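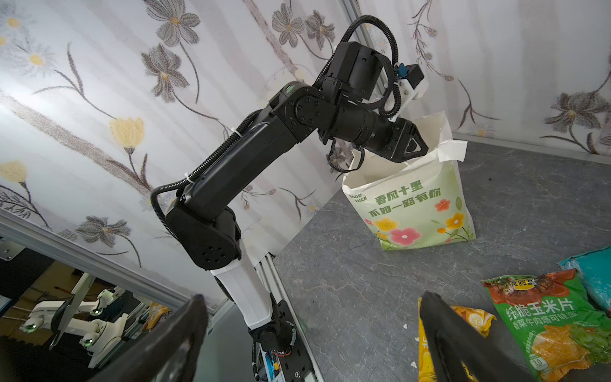
The Fitgate Readings

1. Intake

The water meter at Fitgate stood at 1468 when Ryota Imai took over the post. He copied the figure into the ledger, initialed it, and checked the valve log. The valve log was complete. The previous keeper, Shota Kaneko, had left the pencils sharpened and the stove raked out.

The post served one pipe. It ran from the reservoir at Zolldale down to the town of Sakai, and the keeper's work was to read the flow twice daily and report any difference between the upper gauge and the lower. Permitted loss was 2 units. Anything above that required a walk.

On his sixth evening the loss was 200.

Imai read both gauges again. He tapped the glass of the lower one, as the manual allowed, and the needle did not move. He telephoned Truden, where the district office was, and a clerk took down the figure and asked him to repeat it.

"Walk the line," the clerk said.

He packed a lamp, a wrench, two clamps, rice wrapped in paper, and a bag of something salty from the shelf by the door.

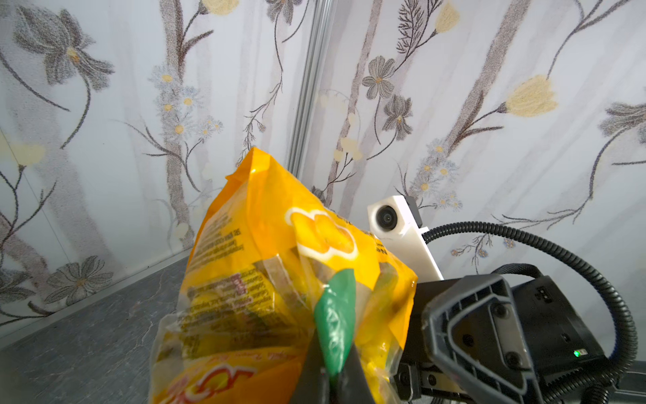 2. The Line

The pipe was buried for most of its length, with an inspection cover at each bend. Imai opened every cover, put the listening rod against the iron, and held his ear to the other end. A sound pipe gives a low, even note. A leak hisses. He heard the low note at each bend and wrote it down with the time.

The ground was dry the whole way. At 2145 he reached the lower gauge house and found the door unlocked and a lamp burning inside. Kaneko was sitting on the bench with his coat on.

"You reported it," Kaneko said.

"It was above the limit."

"It's above the limit every April. I used to write down 2."

Imai looked at the gauge. The needle was still low. He asked where the water went.

"I walked it for nine years," Kaneko said. "The ground's dry. Sakai never runs short. By May it reads normal again."

Imai sat down at the desk and opened the lower ledger. Nine Aprils were there in Kaneko's square hand, each day with the same figure. He turned to a clean line, wrote the time, wrote 200, and initialed it. Kaneko watched him do it, then moved along the bench to make room for the bag.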